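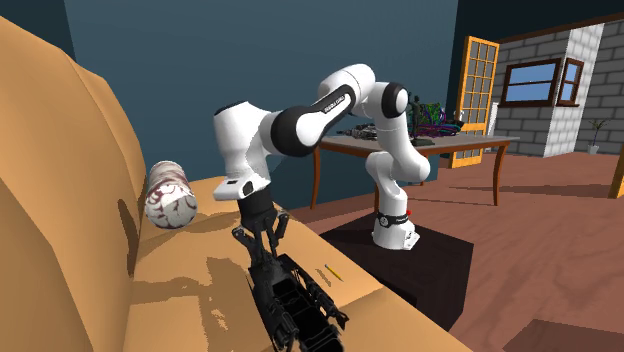
Tania Bhuiyan wrote after the last session that she couldn't see the problem: if a planner is run 1168 times in simulation and works 64 per cent of the time, then we know how good it is, and the argument should be over by lunchtime.

I'd like to spend these notes on why I don't agree. It's a fair objection and it deserves more than a shrug. The 64 per cent comes from the Josero coursework baseline, and several of you have already quoted it in your draft reports as if it were the boiling point of water.

Session 5. What a simulated success rate tells you

Reading before the lab: the Hernix manual, chapter on contact settings, and the Prarkberg planner notes up to the part on retries. Skip the benchmarks section of the Prarkberg notes, or read it with a pencil in your hand.

1. What was run

The baseline has three parts. Minja takes the camera input and gives back object poses. Prarkberg takes the poses and looks for a collision-free path. A joint controller follows the path. Hernix steps the physics and decides, at the end, whether the run counts.

Each run is a single arm on a fixed pedestal in a furnished room, with things to be reached on the sofa, the table or the floor. A run passes if the target has been lifted clear of its support before 60 seconds of simulated time are up. Please read that again. "Lifted clear" is one line in the scoring script. It says nothing about how the object was held, what was knocked on the way or whether the arm could have put it down again.

2. How many runs is 1168 runs?

Treat every run as a separate coin toss and the sum looks good. With a pass rate of 0.64 the standard error is

sqrt(0.64 x 0.36 / 1168) = 0.014

so the usual 95 per cent interval is just under three points either side. That's what the draft reports have.

The runs were drawn from 18 rooms. Within a room the furniture stays put, the lighting stays put, and only the start pose of the arm and the random seed change. If the planner can't get past the back of a sofa in one room, it will tend to fail there again and again, and each failure gets counted as fresh evidence. In the worst case, where all runs in a room go the same way, you have 18 tosses:

sqrt(0.64 x 0.36 / 18) = 0.113

and the interval is 22 points either side. The truth lies between the two. Where exactly is something you can work out from the log, and in the lab you will. Resample whole rooms, with replacement, and look at the spread of the resulting rates. Anyone who resamples single runs will get the small number back and learn nothing.

3. Shapes

A low-polygon sofa, all flat facets, is cheap to draw and cheap to check for collisions. I have no quarrel with that for debugging. My quarrel is with what people then say about soft furniture. In our set-up the seat cushion is a rigid body. An object resting on it touches at a few points, and the contact solver has an easy afternoon. A real cushion sinks, grips the underside of whatever is on it and springs back when the fingers press down. None of that is in the 64 per cent.

Two very different things to reach for can share one seat. A pencil lying on the cushion is thin, and a small error in estimated height is enough to send both fingers over the top of it. A long object with brackets and ribs sticking out has the opposite trouble. It offers plenty to hold, and most of those holds leave a long end hanging somewhere the planner has to know about.

Which brings me to the collision model. Once a grasp is declared, Prarkberg attaches the held object to the gripper and checks the pair together. By default it attaches a convex hull, which fills in every hollow in the shape. Long irregular objects become fat, the planner thinks it's stuck, and the run times out. Gøran Engebretsen's group switched to a set of small boxes and reported more passes. I believe the report. I'm less sure what it shows, as they changed the retry limit in the same commit.

4. Perception that is handed the answer

Look in the config for a flag called pose_source. If it's set to "state", Minja isn't running at all and the planner gets exact poses from the simulator. If it's set to "camera", it runs. Both kinds of run end up in the same results folder with the same file names, and I've yet to see a draft report that says which was used.

Even in camera mode, ask what the camera is given. Plain walls and clean edges are easy to segment. Parts of a table hidden behind the arm's own elbow are harder, and there Minja keeps the last pose it had, without any mark to say the value is old. Musyoka Rotich asked in the lab whether that counts as memory or as a bug. I'd call it a bug until somebody adds a timestamp.

5. Failures, and who gets blamed

The log has one field for the cause of failure, filled in by whichever module noticed first. The planner notices most things first, so the planner gets most of the blame. A wrong pose from Minja shows up as "no path found". A controller lagging behind its path shows up as "contact before goal". Kiprono Biwott went through a batch by hand in March and his labels disagree with the log often enough that I wouldn't plot the log's column at all.

6. Lab task

Work in pairs. You need the run log and the replay viewer.

a. Split the runs by pose_source and give a pass rate for each.
b. Bootstrap over rooms. Report the interval and say in one sentence how it differs from the naive one.
c. Pick one room where the baseline does badly. Watch the replays and write down your own cause for each failure before you open the log.
d. Swap the convex hull for boxes and change nothing else. Rerun the same seeds.
e. State one claim from the Josero report that you'd now be willing to sign, and one you'd strike out.

For (d), Rogelio Tolentino has a script that writes the boxes from a mesh. It makes too many for ribbed or bracketed parts and planning slows to a crawl, so cap the number and write the cap in your report.

Marks go to the intervals and the hand-made labels. A higher pass rate earns nothing. Bring the replays for (c) to the next session, including any where the two of you couldn't agree on the cause.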